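Flavard Fold Kit: Frequently Asked Questions

These are the questions we get most often from labs and small laundries looking at the Fold Kit. If yours isn't covered, use the contact form and tell us which robot you have.

What is the Fold Kit?

The Fold Kit is a software and hardware package that lets a two-armed robot handle and fold clothes on a table. It includes the trained folding model, two pairs of finger pads, a calibration card, a black table cover, and a license for one robot. You supply the robot, the table, and the computer.

Does the kit come with a robot?

No. We sell the kit for robots you already own. Customers who are starting from nothing usually buy through Coetzee, who can quote the robot and the kit together. We don't set their prices and can't quote for them.

Which robots does it work with?

The kit needs two arms, a gripper on each arm, and a head camera that can see the whole near half of the table. We support the Zitham upper body on a fixed stand or a wheeled base. Other robots may work through the open control interface, but you will have to do the arm setup yourself, and we bill support for that by the hour.

What kinds of garments can it fold?

T-shirts, long-sleeved tops, sweatshirts without hoods, plain pants, and hand towels. Prints and lettering on a shirt don't matter. Adult sizes only for now. Very small items such as baby clothes bunch up under the fingers and the results are not good enough for us to list them.

What can't it fold?

Fitted sheets, anything with a hood, bras, socks in pairs, and slippery fabrics like satin. Dress shirts can be folded but the collar will not be pressed flat, so most laundries still do them by hand. Please don't run garments with pins or loose metal parts. They damage the pads.

How does the robot make a fold?

It works from the table edge nearest to it. The model looks for two points on the garment, closes one gripper on each, and moves both arms together. For a shirt, the usual order is to fold lengthwise into a strip and then bring the ends in. Both grippers have to be holding fabric before the arms move, and if one of them misses, the robot opens both and looks again.

A light blue garment at the strip stage, with a gripper at each end. The fabric bunches a little at the right-hand end, and there are still creases in the layers.

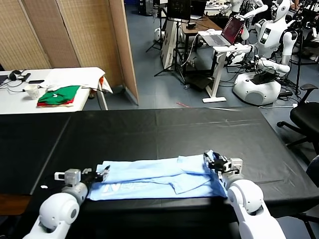 Do I have to lay the garment out first?

No. You can drop it on the table in a heap, one item at a time. The robot will spend longer on a heap than on a shirt that is already spread out. If you feed it from a basket, keep the basket off the table cover. The model treats anything on the cover as something to fold.

How long does one garment take?

On our bench, a T-shirt dropped in a heap takes 53 seconds on average. Towels are faster and sweatshirts are slower. A person who folds for a living is much quicker than this. The kit makes sense if you want folding done during hours when no one is free to do it, or if you are doing research and the folding is the point.

How often does it get a fold wrong?

Our last test set was 1,262 garments, mixed types, one try each. Most failures were sleeves left sticking out. The full results, broken down by garment type, are in the download area, and we suggest reading the page for the garment you care about before you order. The overall average hides a lot.

What table do I need?

A flat table, wider than the robot's reach on both sides, at the height given in the setup guide. Two tables pushed together are fine as long as the tops are level. Fit the cover over both and pull it tight. Small wrinkles in the cover are all right. A ridge tall enough to catch a fingertip is not.

Why is the table cover black?

Most of the clothes we trained on are lighter than the cover, and the edges show up better. Black garments are the weak spot. If you fold a lot of dark clothing, ask for the gray cover when you order. There is no extra charge.

Does the rest of the room need to be clear?

Only the table and the space the arms move through. The camera picks up whatever is behind the table, and the model is trained to ignore it. Other desks, screens, and stands in the background are fine. Keep chairs out of arm's reach of the robot, and route cables so they can't be snagged by the base.

How long do the finger pads last?

We recommend changing them after 200 hours of use, or sooner if you see shiny spots. Replacement pads are sold by Givov and ship separately from our orders.

Can I teach it a new fold?

Yes, with the Teach add-on. You guide the arms through the fold and the software records it. Plan on a full afternoon for a simple new fold.

What is the warranty?

Hardware parts in the kit are covered for 8 months. Pads and table covers count as wear items and are not covered. Software updates are free while your license is active.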